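Torska Hall Kitchen and Tea Room
Walk-through checklist, with comments

Filled in by Frida Bisgaard, with Nuwan Akanda holding the ladder and the torch

Before we get going, a word to whoever picks this up next. The boxes are the bit that matters for the folder, but I've always found that a tick by itself doesn't tell you much six months down the track, so I've written a comment wherever I had something to say, and in a few spots where I probably didn't need to. Please do the same when it's your turn! Start at the back door, go clockwise, and allow yourself the whole morning if you can. We started at 8 and were still going when the lunch crowd wanted the urn.

S = satisfactory. A = needs attention. N/A = doesn't apply to us.

1. DOORS, FLOORS AND WAYS OUT

1.1 Back door opens fully from inside without a key: S
Opens nicely. The old bolt at the bottom has been taken off altogether, which I was very pleased to see, as I'd been asking since the last walk-through.

1.2 Path to the back door clear: A
Two folded trestles and a pram were parked across it. We moved the trestles to the storeroom and found the owner of the pram, who was lovely about it. I'd still like a line of yellow tape on the floor so people know where not to leave things.

1.3 Floor free of trips, splits and puddles: S
The mat in front of the sink has finally stopped curling. Nuwan turned it over and put the heavy end towards the window, and it has behaved itself ever since. Do check it again in winter, when everyone comes in with wet boots.

1.4 Exit sign lit: S
Both signs working. I pressed the test button and held it down until my thumb got tired.

2. HOT DRINKS

2.1 Urn stands on a level, steady surface, well back from the edge: S
Much better in the corner than where it used to live. The lead is short and goes straight up to the power point, so there is nothing for a small person to pull on.

2.2 Urn lid locks: A
The catch on the left is loose. It does lock, but you need to give it a firm push and listen for the click, and I don't think a busy person would always wait for the click. I have ordered a new catch from Oddsson and will fit it when it turns up. Until then there's a note on the lid in large writing.

2.3 Mugs free of chips and cracks: A
We went along every shelf. Several had little chips on the rim, and one had a crack running down from the handle that I could feel with my fingernail before I could see it. Those have gone. Please don't rescue them for pencils, as they always find their way back to the cupboard somehow.

2.4 Hot drinks carried on a tray or board, handles facing the same way: S
Handles all to one side, please, and no more than a person can carry comfortably with both hands. Leave a good finger's width at the top of each mug. I know a full cup feels generous, but the milk has to go somewhere!

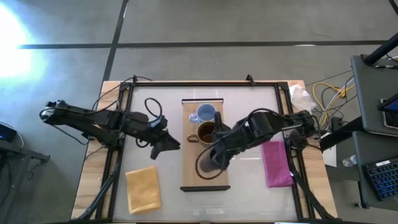 Page 2 of 4

2.5 Drinks kept away from power boards and chargers: A
There was a power board lying on the end of the serving bench with a phone charging from it. We've moved the board up onto the wall hook. If you need to charge your phone, the hall office has a spot for it and the chair in there is more comfortable anyway.

2.6 Children's drinks made up with cold water added: S
The jug and the sign are both where they should be. I asked the morning helpers how they do it and they all gave me the same answer, which was reassuring.

3. FRIDGE AND COLD FOOD

3.1 Fridge thermometer present and easy to read: S
It's on the middle shelf now. It had slipped behind the butter.

3.2 Fridge log filled in each day: A
There were gaps in May, mostly when the regular helpers were away and somebody kind stepped in without being told about the log. Nobody's in trouble. I've tied the pen to the clipboard and moved the clipboard to the fridge door, at eye height, so the next person can't very well miss it.

3.3 Raw food stored below cooked food: S
Good. The bottom drawer has its own label and everyone seems to be using it.

3.4 Door seals clean and sound: S
I did the trick with a strip of paper shut in the door, and it held all the way round. The lower corner wants a wipe with warm soapy water. I did what I could with the tea towel I had on me.

4. CUPBOARDS, SHELVES AND BENCHES

4.1 Heavy things kept between knee and shoulder: A
The big stockpot is still up on the top shelf. I know it has always been up there, and I know it's a nuisance to find it another home, but it takes two of us to bring it down and one day there will only be one of us. Nuwan suggests the space beside the oven where the old trays are. I think he's right, and the old trays can go to the next garage sale.

4.2 Shelves firmly fixed: S
I leaned on each of them in turn. The brackets we bought from Grustura have done very well and I'd use them again.

4.3 Nothing stored on the floor under the benches: A
A carton holding 32 jam jars, pushed right to the back. They are perfectly good jars. They only need to be on a shelf so the floor can be mopped properly.

4.4 Mugs and glasses put away so they can be picked up without reaching over others: S
Everyday ones at the front, the good set behind, and nothing stacked more than 2 high.
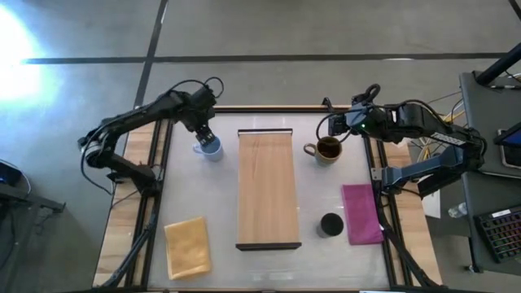
I did hear from the craft group that they'd like a shelf of their own so they don't have to go hunting every time, and that seems very fair to me. The one to the left of the window would suit. It needs a clean and some lining paper first, and I've a roll at home I can bring in. Once they've moved their things over, would somebody please update the label on the door? My handwriting has been up there for years and it's hardly a thing of beauty.

4.5 Step stool sound, rubber feet in place: S
All feet present. The stool is rated for more than either of us weighs, even after Nuwan's scones.

5. FIRE AND FIRST AID

5.1 Fire blanket on its hook, tabs hanging free: S
Somebody had hung an apron over it. The apron now has a hook of its own, on the other side of the doorway.

5.2 Extinguisher tag in date, pin in place, gauge in the green: S
All fine. It's worth having a look at it yourself while you're waiting for the kettle, just so you know where it is.

5.3 First aid kit stocked: A
Short on burn gel and the wider bandages. We had 40 sticking plasters on the list and counted a good many fewer than that, and nearly all of those were the tiny round ones that don't cover anything. I'll do a chemist run and put the receipt in the tin.

5.4 Burns card on display beside the sink: S
Cool running water, and plenty of it. The card has gone a little yellow but you can read every word from the bench, and I'd sooner have it yellow than tucked in a drawer. I've asked whether we could have a second one near the serving hatch.

6. PAPERWORK AND PEOPLE

6.1 Helpers shown the shut-off for gas and water: A
Most have been shown. The newer ones haven't, and I must take the blame there. I'll be doing a little tour before morning tea over the next few weeks, so do come along even if you think you know. The water one is stiff and it helps to have tried it.

6.2 Emergency numbers posted by the phone: S
Checked and current. I rang the hall office number myself and got Nuwan, who was standing next to me.

6.3 Room limit posted and followed: S
The sign says 70 for the hall with the tables out. The kitchen has no number of its own, but if you can't turn around with a tray, somebody ought to go and sit down.

TO BE DONE BEFORE THE NEXT WALK-THROUGH

New catch for the urn lid: Frida
Yellow tape by the back door: Nuwan
Stockpot moved, old trays out: Nuwan, with help please
Jam jars up off the floor: anyone passing
First aid kit topped up: Frida
Shelf cleaned and lined for the craft group: Frida
Shut-off tour for new helpers: Frida

Thank you to everyone who put up with us opening cupboards around them all morning, and especially to the person who left a plate of slice on the bench with our names on it. If you spot something we've missed, write it on the back of this sheet or leave a note in the pigeonhole marked Kitchen.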